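October, bench notes, dye kitchen

Started the second walnut vat this morning, and I'm writing it all down while I remember, because last time I trusted my memory and ended up with three lovely brown skeins I couldn't repeat to save my life. Leonie, if you're reading this for the recipe, skip down to the second soak. The first one is mostly me complaining.

The hulls came from Raymonde Hawthorne's tree out at Gollidura, two buckets, half of them already black and mushy and the rest still green. I used the black ones. Weighed out 907 grams (two pounds on the old kitchen scale, which I still don't trust, but the new one wants a battery nobody sells in town). Wool is the Dreltberg fingering weight, undyed, scoured yesterday with the plain soap. It came out of the scour feeling a bit sticky, so I did it over again. Note to self: the Dreltberg yarn has way more lanolin in it than the Albers, don't assume one wash does it!

No alum this time. Walnut doesn't need it, and I wanted to see the color without any help. Torben swears the mordanted skeins are warmer and he may be right, but I've only got his two samples to go on and he dyed them in different pots, so I'm not calling it yet.

First soak: hulls in the big enamel pot, covered with rainwater, brought up slow and held just under a simmer for 40 minutes. Smelled like a wet barn. I let it get too hot once when the phone rang (Kai, wanting to know if we still had his funnel, we do) and pulled it off the burner until it calmed down. Strained through the old pillowcase. Lost maybe a cup of liquor on the floor, and the floor is now going to be brown there forever, sorry everyone.

Second soak, the real one: wool in wet, bath barely warm, then up to heat over most of an hour and left to cool in the pot. I pulled the first skein out early to get a light shade. It's a sort of weak-tea color, and I like it more than I expected to. The second came out after lunch, closer to cardboard. The third is still in there and I'm leaving it overnight.

Iron dip: 15 ml of Tài's iron water in a small bucket, with an offcut from skein two. It went gray-brown almost as soon as it touched, much faster than the onion skins did. I had it out and rinsed before I'd even found the pencil. Next time weaker, and have the pencil ready. The offcut feels a little harsh compared with the plain one, so I wouldn't go past a quick dip for anything that's going around somebody's neck.

Swatches are pinned on the board by the sink, labeled W2a, W2b and W2b-iron. Please don't move them to the window yet. I want them in the dark for a couple of weeks, then I'll cut each one in half and put one half in the sun, same as we did with the madder.

Things I still need to sort out: a lid that fits the enamel pot, more pillowcases, and whether the 100 gram skeins are worth the bother or if I should just wind everything into minis first. Cakeck had cones at a good price in the spring and I should ask if there are any left. Also Leonie wants enough of the light shade for a yoke, and one skein won't cover it, so I'll have to hit that color again on purpose. 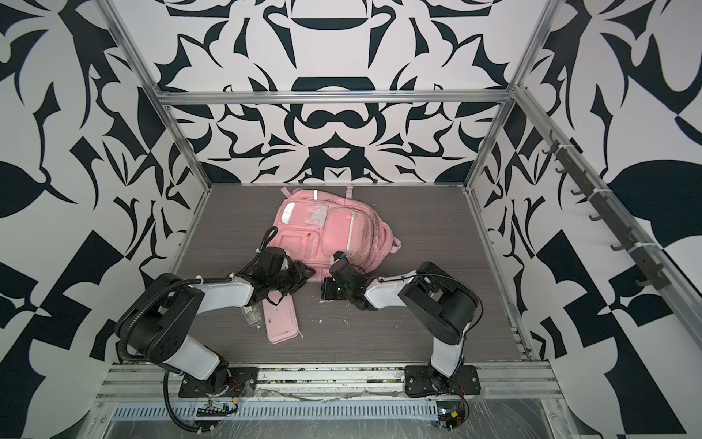

The exhausted bath is in the lidded bucket under the bench, marked W2 leftovers. I'll throw a fresh skein in it tomorrow and see if there's anything left to give, so please don't pour it out.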